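Home | Products | Planning Guides | FAQ | Downloads | Contact

Lighting a Long Workroom: Frequently Asked Questions

These answers cover the questions sent most often to the Brurkberg planning desk about ceiling lighting in long rooms used for bench and table work. They assume a white or near-white ceiling and existing mains wiring. Local electrical rules come first wherever they differ from what is written here.

Can tubes, panels and pendants be used in the same room?

Yes. Mixed ceilings are common in rooms that have been fitted out in stages. The fittings do different jobs. Tubes give an even band of light along their length, panels give a broad patch with soft edges, and pendants put light on a small area beneath them. Problems come from mismatched lamp color more often than from mismatched shapes. Check the color temperature printed on each lamp and bring all of them to the same value before moving any fittings.

What color temperature should be used over work tables?

4000 K suits most table work. Warmer lamps are acceptable over a seating area at the end of the room, provided the two zones are on separate switches. Do not alternate warm and cool lamps within one row.

Which way should the tubes run?

Parallel to the main line of sight where possible. A person seated facing along the room then sees the narrow end of each fitting, and glare is lower. Where the tables face a side wall, a tube directly overhead can put the worker's own shadow on the work. Offset it toward the wall the worker faces.

On a ceiling with parallel beams, run the fittings in the bays between beams or hang them below the beams. A fitting recessed between deep beams loses spread to both sides. The Vanano suspension kit lowers a standard batten by 200 mm, enough to clear most surface-mounted beams. Measure the beam depth first.

Does a white ceiling make a measurable difference?

It does. White paint returns a large share of any upward light, and shadows under shelves and hands become softer. Use a flat finish. Gloss paint shows a reflected image of each tube, which can be distracting when seen from a chair. Beams should be painted the same white as the ceiling. Dark beams against a bright ceiling read as stripes and make the light look less even than a meter says it is.

Where should dome pendants go in a mixed ceiling?

At one end, as a group. Dome shades are opaque, so nearly all the light goes down and the ceiling above them stays dimmer. Spread among tubes they add little. Grouped over a far seating or meeting area, they mark the zone clearly and can be switched separately. A strict row is not required - a loose one is easier to fit around existing ceiling points, and small differences in position are hard to see from the other end of the room.

The ceiling below combines these types: fluorescent tubes to the right, panel and strip lights to the left, and four dark grey domes hanging toward the far end.
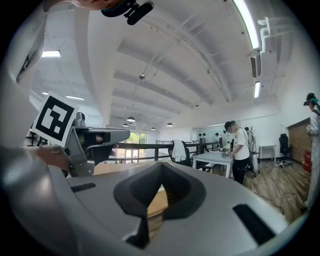 How high should a pendant hang?

Over a table, keep the lower rim above the eye line of a standing adult unless the table is fixed in place. Over a walkway, follow the headroom rule for the building. Skavard domes are supplied with 2 m of cable. Shorten the cable at the ceiling end and leave enough slack inside the rose for one re-termination.

Why do I see glare on pale wooden tabletops?

Usually the tabletop has a satin or gloss lacquer and the fitting is in the mirror position, in front of and above the person. Move the table before moving the light. If neither can move, fit a prismatic or opal diffuser. Matte surfaces and matte tools seldom cause trouble, though they will still show a soft highlight along any upper edge that faces a lamp.

Can I replace fluorescent tubes with LED tubes in the old fitting?

Sometimes. It depends on the ballast. An LED tube sold for use with a magnetic ballast must not be put in a fitting with an electronic one. Check the label inside the cover with the power isolated. If the label is missing, have an electrician identify the ballast. Old fluorescent tubes contain mercury and go to a collection point, unbroken.

One tube is dimmer than the others. Is it failing?

Check its age and its length. Shorter tubes of the same type give less total light, and this is normal. Darkened ends indicate wear. Replace tubes in the same row together if they were installed together. The Usman 22 W replacement tube is stocked singly and in cartons, order code 346.

How should the switches be divided?

By zone, then by daylight. Put the tables nearest the windows on their own circuit. Keep the pendants off the tube circuit. Ceiling sensors should have a clear view of the seated area; a dome hung too close to a sensor can block part of it.

How often do the fittings need cleaning?

Twice a year in a room without cutting or sanding. October is a practical month for one of the two, ahead of the darker season. Switch off, allow the lamps to cool, and wipe with a barely damp cloth. Clean the inside of dome shades as well as the outside.

Page last revised February 23, 2021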